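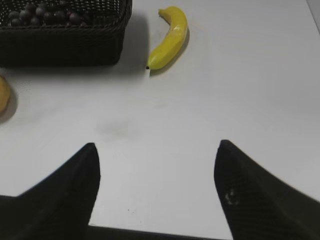
Workshop Notebook, Vol. 3, p. 59

Print this page | E-mail this page

December. Gift basket bench, Norko packing room. Entry by Modupe Usman.

Task under review: placing fruit in the woven basket from an open white table. Grapes first, then the banana, then the remaining yellow fruit. The order is the one the packers have always used for the small basket and was kept at their request.

The session began at 9 a.m. with the cell in supervised mode. The basket is set to the upper left of the work area, as agreed with the day shift, and the banana lies a short distance from it with its stem pointing away from the fingers. The approach should be made from directly above the middle of the curve. The earlier plan called for a grip near the stem, and the packers objected that this is how skins get split. Their point was accepted and the plan has been changed.

Pale scuffs were noted on the right finger, low on the ribbed face. To be checked against the spare pair from Bisgaard before the next session. Wipe both fingers and the table at each break.

Staffing. Under the present plan the bench keeps both of its packers. One will load the table and inspect finished baskets; the other will move to ribbon, card and film, where the delays have been. Management has confirmed in writing that no hours will be withdrawn during the trial. The packers have asked what happens after the trial, and no answer has yet been given. This question should go to the next planning meeting and should not be left to the supervisor to handle on the floor.

Two further matters were raised by staff:

The pace. At present the cell sets the rhythm and the person loading the table must wait on it – several people described this as more tiring than packing by hand. A pause control within reach of the loader is requested. Braltix has quoted 610 for the part, fitted.

Judgment. An experienced packer turns a banana so that its better side faces the customer. The cell does not do this. It was agreed that the inspector may rearrange any basket without recording a fault, and that such changes will not be counted against the trial.

Training notes are to be rewritten. The current set, carried over from the Perodura line, assumes a technician is present at all times, and on this bench there will be none after the first month. The new notes should be drafted with the packers, and time for this has to be put on the rota as paid hours.

Open: cover for the inspector's lunch break. Lighting over the left side of the table, where the basket throws a shadow toward the banana. Storage for empty baskets.

2 comments | 0 shares

Contact the packing room office | Back to top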